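4.3 Démonstration par télécommande : pousser des blocs 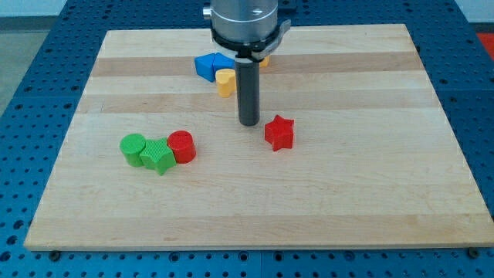 Ce chapitre concerne l'enregistrement de démonstrations avec le module Prullell, l'opérateur pilotant le bras à distance au moyen de la manette. La brochure promet qu'un débutant obtient un jeu utilisable dans la matinée. Nous ne l'avons pas constaté à l'atelier de Lesport, et il vaut mieux prévoir large. Le poste de référence utilise une planche à découper en bois clair posée sur la table bleue perforée, une tige verticale au bout du bras et des blocs de formes simples. Commencez par une cible isolée, comme l'étoile rouge à droite de la tige, et gardez pour plus tard les blocs qui se touchent : la rangée cylindre vert, étoile verte, cylindre rouge se déplace rarement d'un seul tenant, quoi qu'en dise le simulateur.

Préparation

1. Coupez la puissance du bras avant de toucher à la tige ou au collier.
2. Vérifiez à la main que la planche ne bouge pas. Si elle glisse, toutes les démonstrations de la séance sont à refaire.
3. Rétablissez la puissance et réglez la vitesse maximale de l'outil à 100 mm/s. Le réglage d'usine est de 249 mm/s, ce qui paraît confortable jusqu'au premier bloc projeté par terre.
4. Amenez la tige au-dessus de la planche, pointe vers le bas, sans contact avec le bois. Enregistrez cette hauteur sous le nom « travail ».
5. Verrouillez l'axe vertical dans le menu Manette > Axes.

ATTENTION : le verrouillage vertical est logiciel. Il saute après un arrêt d'urgence, et l'écran continue d'afficher le cadenas fermé. Contrôlez-le vous-même à chaque redémarrage.

Enregistrement

6. Disposez les blocs. Changez leur place entre deux essais, même si l'assistant affiche « variété suffisante ». Cet indicateur compte les fichiers et ne regarde pas les positions.
7. Saisissez la consigne avant de bouger, par exemple : « pousser l'étoile rouge vers le cylindre rouge ».
8. Appuyez sur la gâchette gauche et attendez le bip.
9. Approchez le bloc par le côté opposé à la direction voulue, puis poussez lentement. Si le bloc pivote, écartez la tige et reprenez l'appui ailleurs.
10. Relâchez la gâchette une fois la tige dégagée.
11. Classez l'essai : réussi, raté ou à revoir. N'utilisez pas le classement automatique.

Note : les reprises d'appui font partie de la démonstration. Ne les coupez pas au montage. La version lissée est plus jolie à l'écran, mais le bras n'y apprend pas à se rattraper.

Note : le retard entre manette et bras était de 118 ms sur notre réseau. Le pilote Dunley prétend le compenser. Nous laissons l'option désactivée, car elle ajoute de petits à-coups en fin de poussée.

Combien d'essais ?

Macaraeg recommande 3000 démonstrations par consigne, sans préciser d'où sort ce chiffre. Faites-en une première série d'une centaine, lancez un entraînement court et regardez le bras travailler avant de continuer. Une courbe d'erreur qui descend ne prouve pas grand-chose : remettez les blocs dans une disposition jamais enregistrée et gardez la main sur l'arrêt d'urgence.

En cas d'échec répété, reprenez à l'étape 4. Si la hauteur « travail » a changé sans intervention de votre part, refaites l'étalonnage complet (voir 2.6).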